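Old computers pile up as Ulley drop-off site fills early

Ulley's spring electronics drop-off ran out of room by 9 a.m. this month, and people with a dead desktop in the trunk are being told to hold on to it a little longer.

The bins behind the town garage opened at sunrise. By the time the second shift got there, cars were backed up past the feed store and the shelter was full to the door. Mostly desktops. Some printers, a lot of cords, one guy with an organ.

"We planned for a normal April," said Areti Andreadis, who runs solid waste for the town. "This wasn't one. Folks got told their old machine won't take the new updates and they all cleaned out the basement on the same weekend." 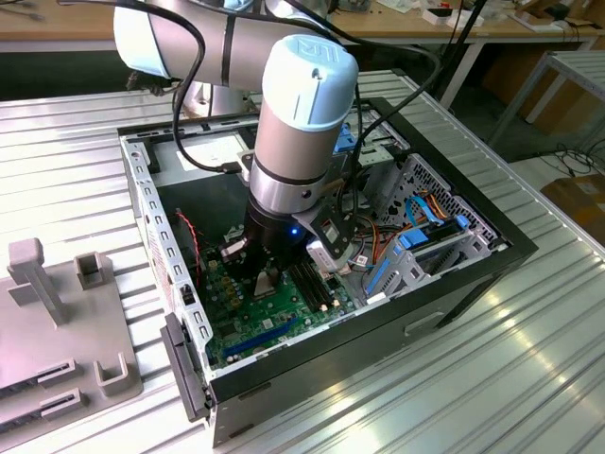 The town's hauler, Kandpal, had two trucks booked and filled both. A third run to the sorting yard in Clonby was added late in the day, but the yard closes its gate at 5 and the driver had to turn around and bring the load back. It's sitting under a tarp for now.

Cost is the other problem. Ulley pays by weight, and the contract with Kandpal was written back when most of what came in was TVs. Andreadis said the spring budget is close to gone and she'll ask the selectboard for more money before the fall date. No figure yet – she wants to see the hauler's bill first.

Some of it may not need hauling at all. Zakska, the repair shop on Mill Street, has offered to look through the desktops and pull the ones that can be fixed up for the library and the after school program. Owner Vivek Mishra said plenty of what he saw in line just needed memory or a new power supply.

"People figure it's junk becuase it's slow," Mishra said. "I saw stuff go in that bin I would of been glad to have on the bench."

Town counsel has to sign off first. The hold-up is hard drives, and who's on the hook if somebody's tax returns are still on one. Mishra says his shop would wipe or shred them. Counsel wants that in writing.

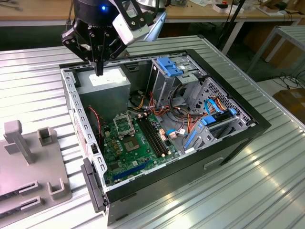 Can residents still leave computers at the town garage?

Not until the tarp load is gone. The gate is locked and anything left outside it counts as dumping, with a fine. Small stuff like cords and phones can still go in the box in the town hall lobby during office hours.

Andreadis hopes to post a make-up date by the end of the month. Sign-up slots this time, two desktops per household.

Related
Mill Street paving pushed to summer
Clonby yard raises mattress fee
Library adds evening computer hours
Letters: That line at the garage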